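Walking up to the hill chapel from Clonano

In November I had two free days and I decided to spend them in Clonano. It is a small town below a long green ridge, and most visitors pass it by on the way to the bigger mountains. I had wanted to walk the ridge for a long time, but each year the weather was bad or I had some work to finish.

The bus from the city takes 2 hours. It stops by the bridge, next to a closed petrol station, and from there you must walk up the main street to find anything open. I arrived at noon and bought bread, cheese and two apples in the grocery. The woman at the till asked if I was going up to the chapel, and when I said yes she told me to keep left at the sheepfold. I am very glad that I listened to her.

The path begins behind the school. At first it is a farm road with grass in the middle, quite boring, and there are barking dogs on both sides. After the last house it becomes narrow and enters a forest of beech. The leaves were already on the ground and they hid the stones, so I went slowly. My left knee is not what it was. In the forest you climb 400 metres without any view, and I met only one other walker, who was coming down very fast with two poles and did not want to talk.

I stopped halfway on a fallen trunk and had my soup from the flask. It was lentil soup, a bit too salty, but on a cold day I do not complain. 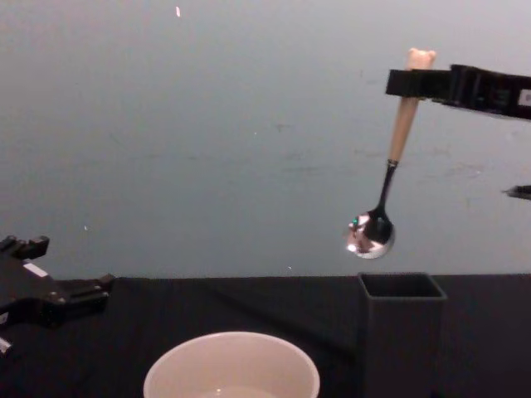
Spoon with a wooden handle.

Above the forest is the sheepfold, which has lost its roof. The path divides there. The right branch looks much better and has a new signpost, but it goes down again to Orakzai farm on the other side of the valley. The left branch looks like nothing, only a line in the grass. Keep left! There are red marks on the stones later, but the first one comes after 100 metres, so you have to trust a little.

From this place the walk is a real pleasure. The ridge is wide and soft under the boots, and you can see the river on one side and the lake of Sala on the other. I had read in an old guidebook that the lake changes colour in the afternoon. I saw it only grey, with a band of light near the far shore, and I stayed looking at it until my hands were cold. Two big birds were circling below me. I think they were buzzards, but I am not good with birds.

The chapel stands at the end of the ridge, a little lower than the highest point. It is very small, with white walls and a bell without a rope. The door was locked. Behind it there is a bench out of the wind, and I ate my bread and cheese there. The guidebook says that shepherds built the chapel after a hard winter, when the snow stayed until May. It does not say which winter, and I could not find it written anywhere on the walls.

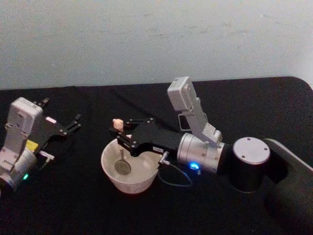
For the way down I had two choices. One is to return by the same path, and the other is to continue to the village of Virgate, where there is a second bus. I chose Virgate, and it was a small mistake. The descent is steep and the ground was muddy after the rain of the week before. I slipped two times and once I sat down in a stream, so the last part was not very elegant. Also the bus leaves Virgate at 4 in the afternoon and there is no other one after it. I reached the stop ten minutes before, with wet trousers, and the driver put a newspaper on the seat for me without saying a word.

If I go again, I will do it in the opposite direction - up from Virgate in the morning, when the legs are fresh, and down through the beech forest. It is longer on paper, but I think it is kinder to the knees. In spring the ridge should be full of gentians, and I would like to see that.

Some practical notes. There is no water above the last house in Clonano, so fill your bottle at the fountain by the school. The telephone has no signal in the forest, but on the ridge it works well. In Clonano I slept in a guest house near the church, where the room was simple and the heating was very loud. Breakfast starts at seven, and the plum jam is made in the house. I bought a jar of it to take home and it is already half empty.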